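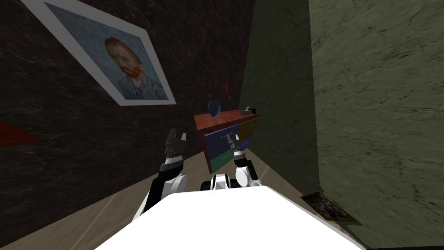
Buying Property in a Small Resort Town: The Case of Tranach

Student project report, Real Estate Markets module, spring term

Print this page | E-mail this page

1. Why this topic

Our group had to pick one local housing market and say whether an outside buyer would do well there. Most groups picked capitals. We picked Tranach, a lake town with a ski hill behind it, mainly becuase one of us had spent two summers working there and already knew which streets flood. Also the land office puts its sales list online for free. That mattered more than we like to admit.

The question we set: does a small apartment in Tranach, bought by someone who lives elsewhere and rented out part of the year, pay for itself? Not does it go up in value. That is a different question and we only touch on it in section 5.

2. Where the data came from

Three sources, of mixed quality.

First, the land office list. Sale price, floor area, year built, street but not house number. We took every apartment sale in it and threw out the ones that looked like family transfers (price far below anything near it). After cleaning we had 165 sales. Some judgement calls in there. Two of us did the cleaning seperately and then compared, and where we disagreed we left the sale in.

Second, rental ads. Ullesero is the main letting agency in town and its site shows asking rents by week. Asking rents, so not what people really paid. We copied them down in May, which is low season, but the site shows the prices for the whole year ahead, so the peak weeks are covered.

Third, a phone call with the Kristiansen office, which manages buildings for owners who live away. They were helpful on fees and less helpful on how many weeks a normal apartment stands empty. Fair enough.

3. The town and the two halves of it

Tranach is really two markets. Lower town, by the lake: older buildings, thick walls, small windows, no parking. Upper town, by the lift: newer blocks, parking underground, thin walls according to every review ever written.

Lower town prices vary a lot from street to street. A place on the water and a place one row back can look the same on paper and sell for very different money. Our list has no house numbers so we can't separate these properly. Big weakness. We tried sorting by street and it helped a bit, but the two longest streets run away from the lake, so each has both kinds.

Upper town is more even. Same builder for most of the blocks, same layouts, same decade. Easier to compare, and the numbers are tidier. Also less interesting, in our view, but the buyer may not care.

The largest newer project is Pladora, up past the lift parking lot. It has its own rules on letting: owners may rent out, but only through the building's front desk, and the desk takes a cut. Several sales in our list are resales from this project. We treat them as a separate group in the tables because the letting rules change the income side completely.

4. What it costs to own

This is where most buyers seem to get it wrong, going by the listings, which hardly mention any of it.

Building fee. Paid every month whether anyone is in the apartment or not. In our sample case it is 900 a year in the lower town, and higher in the upper town, where there are elevators and a heated garage ramp.

Visitor tax. Guests pay it but the owner has to collect it and send it in. Small, annoying.

Cleaning and keys. If you live far away you pay someone. Ullesero charges 100 per changeover. For a two-week guest that is nothing much. For weekend guests it eats a big part of the rent. We ran it both ways and the short stays only come out ahead in the peak weeks.

Second-home charge. The town adds this for owners not registered as living there. We found the rule but the text is old and we were not sure the rate is still right. We used the printed rate. If it has gone up our results are too rosy.

Repairs. We put in a flat yearly amount per apartment and raised it for the older buildings. This is a guess, and the report should be read with that in mind.
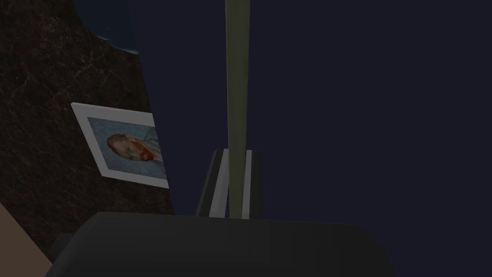

Financing we left out on purpose. All figures assume the buyer pays cash. A loan would make everything look worse in the first years, and bank terms for foreign buyers were hard to pin down - one lender would not quote anything without a full application. So we dropped it. Our advisor said this was ok as long as we stated it clearly. Stated.

5. Results

Short version: lower town, one row back from the water, long stays only. That is the combination that pays. The income covers the yearly costs and leaves something over in all but our worst case (wet summer, no snow).

Upper town covers its costs in a good winter and not in a bad one. Rents in ski weeks are high, no question, but there are not many ski weeks, and the fee is due all twelve months. The season used to start earlier, going by old lift timetables. We didn't model this and somebody should.

The managed project is a strange one. Less work for the owner, since the front desk handles everything. Less income too. For a buyer who wants to use the place and not think about it, fine. As a pure investment it came last in our ranking, though not by a lot over lower town lakefront, where the purchase price is so high that no rent can catch up with it.

On price growth we can't say much. The list goes back far enough to see that prices went up, then sat flat, then went up again. Lower town moved first both times. With this few sales per year one odd penthouse shifts the whole average, so we used medians, and even these jump around.

6. Problems we ran into

- Asking rents vs real rents. Already mentioned. Our fix was to knock a bit off every figure. Crude.
- Floor area is measured differently in old and new buildings. The old ones sometimes count the cellar. We caught some of these but surely not all.
- We lost a version of the spreadsheet halfway and had to redo the street sorting. The second sorting is the one used here.
- Empty weeks. The whole result hangs on this one number and it is the number we know least about. We counted a week as empty if the Ullesero calendar showed it free, but an owner staying in their own apartment shows as booked. So our occupancy is probably too high.

7. What we would do with more time

Go there off season and walk the streets with the sales list, so lakefront and second row can be split by hand. Talk to owners directly, maybe ten or so, and get real booking records. Get the current rate for the second-home charge in writing. Add the loan case. Compare with one other lake town that has no ski hill, to see what the hill is really worth.

We would also like to look at the other side of it. What happens to people who live in Tranach all year and need to rent. The land office list shows who sells but not who has to move, and long-term rental ads were so few that we stopped looking for them after the first week. That should probably have been in the report from the start.

8. Notes on the tables

Tables are in the separate file handed in with this report. Table 2 has the sales by street. The column marked "adj" is price after taking out parking spaces, which are sold with the apartment in upper town and not in lower town. Totals may be off by one from rounding.

Print this page | E-mail this page

Comments (4)

lakeside_owner
Good read. The second-home charge has gone up, you should call the town hall. Repairs are way too low for lower town, my roof share alone was more than your yearly amount.

mtb77
did you look at garages? people buy just the garage up there and rent it out all winter

Reader from upper town
The walls are fine if you get a corner unit. Agree on the fee though, and the ramp heating is half of it.

econ2ndyear
Can you post the tables? The link to the separate file doesn't open for me. Doing the same module next term and would like to see how you set up the worst case.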